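Do Standing Tables Make People Work Better? A Small Study That Mostly Says "Maybe"

Student project report, summer term
16 August 2025

Why we picked this

The Holtell building got new standing-height tables in its study rooms, and the notice on the door said they would "boost focus and energy." We wanted to know where that came from. The notice gave no source. The maker's page for the table line, which is sold under the name Conus, says the same thing in nearly the same words and gives no source either, unless you count a line about "research shows."

So the project started as a complaint. Our adviser told us a complaint is not a project and that we should measure something. What follows is what we measured, what we got, and why we think most of it should be taken with a good deal of salt. That includes the parts that came out the way we hoped.

What people claim

There are really several claims mixed together, and they get swapped for one another all the time. One is about health, meaning backs, necks and time spent sitting. One is about mood, meaning people say they feel more awake. The last is about work, meaning people get more done or make fewer mistakes. The notice on the door is making the work claim. When we asked around, though, the reasons people gave for believing it were nearly all about mood. "I feel sharper" is a fair thing to say, but it doesn't tell you how many errors somebody left in a page of text.

We left health alone. We had a few weeks in June and no medical training, and anything we said about backs would have been a guess.

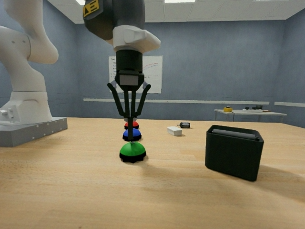 We also read whatever we could find that was free to open. A lot of it had the same trouble. People who ask for a standing table get one, people who don't ask don't, and then the two groups are compared as if they had been the same to begin with. A person who asks for a new table may be restless, or may have a bad back, or may just be keen on trying things. You can't pull the table apart from the person that way. Other reports only ask people how they feel, right after giving them something new and telling them it is supposed to help. We would probably say nice things too.

What we did

We wanted each person to be compared with themselves. Everyone who took part worked at a standing table in one session and at a normal sitting table in another, in the same room, with the same lamp and the same kind of paper. Half of them stood first and half sat first, because people get better at a task the second time they see it, and we didn't want that to be credited to the furniture.

The task was proofreading. We took a dull text about the history of the Fladau canal, 3000 words long, and cut it into matching halves. We then planted mistakes in both: doubled words, missing letters, wrong dates where the right date was given in an earlier line. One half was read standing and the other sitting. We scored the share of planted mistakes found and noted the time on the clock when the reader said they were done.

Each person came on 2 different days. We asked them to come at the same time of day both times, and mostly they did. We wrote down who didn't and did not throw them out. Looking back, we should have decided what to do about them before we started. Deciding afterward gave us a choice we shouldn't have had, and we are saying so here because we have complained about other people doing it.

After each session people filled in a short form. It asked how awake they felt, how hard the task was, and how well they thought they had done, each on a scale from 1 to 7.

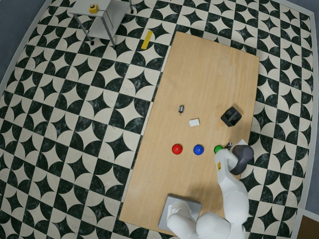
The last question turned out to be the useful one, and we nearly left it off. It was added late, when one of us pointed out that without it we could say how people felt and how they did, but nothing on whether they could tell the difference.

We tried to keep the forms boring. The first draft asked "Did standing help you focus?" and we dropped it, for the plain reason that it tells you what answer is wanted. The final version doesn't mention standing or sitting at all. Of course people knew what they were doing with their own legs, and most of them had seen the notice on the door. There is no way to give somebody a fake standing table. Every study of this kind has that hole in it, ours too, and we don't see a way around it.

What we found

People said they felt more awake after the standing session. That was the clearest result in the whole project, and if we had stopped at the form we could have written a happy one-page report agreeing with the notice.

The proofreading scores don't back it up. Some people found more mistakes standing, some found more sitting, and when we put the scores side by side we could not see a pattern we would be willing to bet on. Whichever session came second tended to go better, standing or not. Had we let everyone sit first and stand second, we would have "proved" that standing works, and it would have been nothing but practice.

Time was a little more interesting. People standing tended to finish sooner. You could call that working faster. You could also say that they wanted to sit down. The ones who finished a good deal sooner were often the ones who missed more near the end of the text, which fits the second reading better, but we only spotted this while looking through the marked pages and had not planned to test it. Please treat it as an idea for somebody else to check.

Then there is the question we almost left out. After standing, people rated their own work higher. Their actual scores had hardly moved. They felt better about the work, and the work was much the same. We think this gap is what keeps the claim going, and it would explain why so many people who use these tables swear by them.
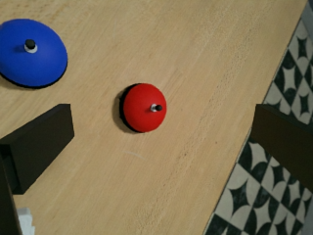 Department of Applied Studies, Student Projects

What could be wrong with this

Plenty. The group was small and made up of students, nearly all of them people we already knew. They were being kind to us by turning up, and people who are being kind may also try to give helpful answers.

A single session is short. Perhaps standing pays off over a month, when people have stopped noticing it. Perhaps it gets worse over a month, when the novelty is gone. We can't say either way, and neither can the notice.

Proofreading is one kind of work. Nobody in our group did any math, wrote anything or talked a problem through with another person. A friend of the project who tests chairs for the Rätsep workshop told us that people shift around more when they are stuck on a hard problem, and a standing table might suit that. It sounds reasonable. Lots of things sound reasonable, which is how we ended up doing this.

The halves of the text may not have been equally hard. We matched them for length and for the number and kind of mistakes, but the second half of the canal history has a long stretch about lock fees that several readers said made their eyes slide off the page. We swapped the halves between people to spread the damage. It would have been better to have a text with no lock fees in it.

We also had one fire drill, in the middle of a sitting session. Those pages were thrown out for both of the people in the room, and they each did the session again with a spare text. The spare was easier. We left their scores in because taking them out changed nothing we could see, but a stricter reader might want them gone.

The tables themselves

A few things came up that had nothing to do with scores. The crank on the Conus table is stiff, and several people left it at whatever height they found it. That means some of our "standing" sessions were done by tall people bent over a table set for a short person. We began setting the height ourselves after the first 3 sessions, and wish we had done so from the start. Anyone repeating this should write the height down for every reader.

The tables also wobble at full height. You notice it when you write. One reader said it was like doing homework on a ferry.
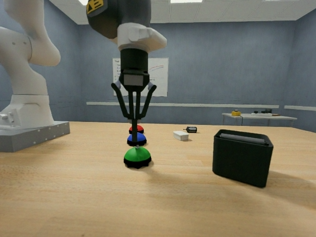 Fig. 4. White arm on its gray base at the left end of the tabletop.

What we would tell the building office

The tables are fine. Some people like them a lot, and feeling more awake in a study room in the late afternoon is worth something by itself. If the notice said "some people find these more pleasant" we would have had no project.

What we don't think anyone should do is buy more of them on the grounds that students will get more done. We looked for that and did not find it. It may be there and too small for us to see, but an effect too small to see in a quiet room with the same text and the same lamp is probably not going to change anybody's grades. The money might be better spent on the lamps, which three people mentioned on their forms without being asked.

We would also like the notice taken down, or given a source. We asked for this in writing and have had no answer so far.

Notes for anyone repeating this

Decide before you start what you will do with people who come at the wrong time, and write it down where you can't quietly change it. Use a different kind of task as well as proofreading. Ask people how well they think they did before you show them their score, because a couple of ours saw the marked pages first and we had to leave that answer blank. Check the date of the fire drill.

The planted-mistake texts and the blank forms are in the project folder and can be used by other groups. The marked pages are not, since people put their names on them.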